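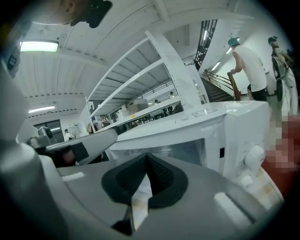

Figure 1. Microwave oven as met by the hand-held gripper, with the dial at the right of the front.

4.2 Kitchen appliance tasks

Appliance tasks were the weakest part of the Treltine policy. We gave it 200 trials of opening a door, placing a container inside, closing the door and setting a timer. Doors went well enough. A white microwave with a round dial and a glass-paned door, like the one in Figure 1, asks for two quite different grasps, and the ribbed pad that pulls a door open is a poor tool for turning a knob. Most failed trials ended at the dial, with the pad slipping off its rim or pushing the whole oven back along the bench.

We counted a trial as failed if the oven moved more than 8 cm or if a person had to step in. Under the same rule, Bralano, our earlier policy, did better on the dial and worse on everything else. We put this down to its slower approach. When we slowed Treltine to match, its dial score rose, but a single trial then took over 2 minutes, longer than most people would wait to warm up a bowl of soup.

Clutter behind the appliance mattered less than we had expected. Open shelving and people moving in the background changed the door results very little. Glare on the glass was a bigger problem, and trials run near the windows in the afternoon were noticeably worse than those run in the morning.

We would not yet call this a finished household skill. A machine that opens the door but can't set the time still leaves the person standing at the counter. Push-button panels may prove easier, and the Famovo test kitchen has several, but we have not tried them. The next section covers shelf stocking, where the labour saved is easier to measure.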